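Is the Nosta two-arm kit worth it for kitchen object work?
Posted in Arms and Grippers - February 7, 2019

benchtop_ray

I'm trying to decide between two kits and would like to hear from people who have used either one for more than a weekend.

The first is the Nosta dual arm kit. It comes as two arms, a control box, power supplies and a set of finger pads. The reseller, Mindstead, quoted me $2,858 with shipping. The second is a pair of single Godoy arms, which would come out a little cheaper but need a separate controller for each arm, and I would have to write the part that keeps them in step.

What I want to do is ordinary tabletop handling. Pick up a cup, move an egg without breaking it, hold a pot with one arm and put something in it with the other. I don't need speed. I do need the arms to come back to the same spot after a few hundred cycles, and I need fingers that can manage both hard, shiny things and soft or fragile ones. I have some experience with servos and I can solder, but I have never hung an arm from overhead and the Nosta manual seems to assume you will.

Specific things I'd like to know:

How long did assembly take you?
Are the stock finger pads any good or did you replace them?
Does the Mindstead setup service do anything you can't do yourself? They want extra for it and the page is vague.

dovetail44

We bought the Nosta kit in October and it has been in use most working days. I'll go through your list, then add a few things you didn't ask.

Assembly was 17 hours for two people, and that includes redoing one shoulder joint. The manual has the bracket on the second segment drawn upside down. If the cable channel faces you when the arm is hanging straight down, it is on wrong. Later printings may have fixed this. Check yours before you tighten anything, as the screws are soft and the heads strip easily.

Overhead mounting is the right way to go with these. We tried them standing on the table for a week and the bases took up the room we needed. Hung from above, the arms come in from the two upper corners and the table stays clear for objects. You do need a stiff structure. Ours is aluminum extrusion bolted to the wall studs, and before we bolted it, you could see the fingertips shake each time an elbow stopped.

The stock pads are fine for boxes and cups. They are too slick for an egg or polished metal at the grip force you want to use. We went to the Siko soft pads, which come in packs of 4 and go on with the same two screws. Cut them to a wedge if you want to reach into shallow dishes. The square ones catch on the rim.

As for objects, start with a mix of shapes and surfaces from your own kitchen. You will learn more from six different things than from a box of identical blocks. 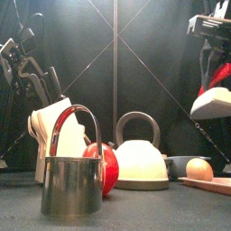 Test table with both arms over the objects: pail, apple, knife block, kettle, bowl and egg.

Each of those gives a different kind of trouble. A kettle with a thick loop handle is easy to grab and hard to set down level, as the weight swings under the grip. A pail with a tall handle is worse. Polished steel also confuses a depth camera, so if you plan to use one, expect holes in the data wherever the metal picks up a reflection. An apple is forgiving. For the egg, lower the current limit on the gripper first and raise it one step at a time. Do this with a hard-boiled egg.

Knife blocks are good practice for approaching from above because the handles sit close together at an angle. Use blunt or dummy knives until you trust your stop button.

A dark cloth behind the table is worth the few dollars. It gives the camera less to deal with, and you can spot a loose cable more easily.

I can't say much about the Mindstead service. We didn't buy it.

The things I don't like: the control box fan is loud, the wrist cables are about an inch too short for a full turn, and the calibration file gets overwritten whenever you update the software. Keep a copy of it somewhere else. Repeatability has been good enough for us. After a long run the left arm drifts a couple of millimeters and a re-zero takes care of it.

I'd buy it again at that price. Two Godoy arms would work too, but writing your own coordination between two controllers is a bigger job than it looks.

m_tolland_shop

Godoy owner. They are good arms. Mine are standing on a bench, never tried them hanging. If you only need one arm get the Godoy, it's quieter. For two I don't know.

Also ask about spare servos before you pay. I waited 6 weeks for one.

quarterinch

I paid for the Mindstead setup with my Nosta kit, so I can answer that part. You get a video call, they walk you through zeroing each joint, and they send you a calibration file made for your arms. The call was an hour and a half. The person knew the product and found a swapped connector I had missed.

You can do all of it yourself from the manual if you are patient. If you have never zeroed a multi-joint arm, I would pay for it once. They don't help with the mounting frame at all, and they will not start the call until the arms are hung and powered, so have that done first.

One disagreement with dovetail44 - I kept the stock pads and put thin silicone tape over them. It holds an egg fine and costs almost nothing. The tape needs replacing when it gets dusty.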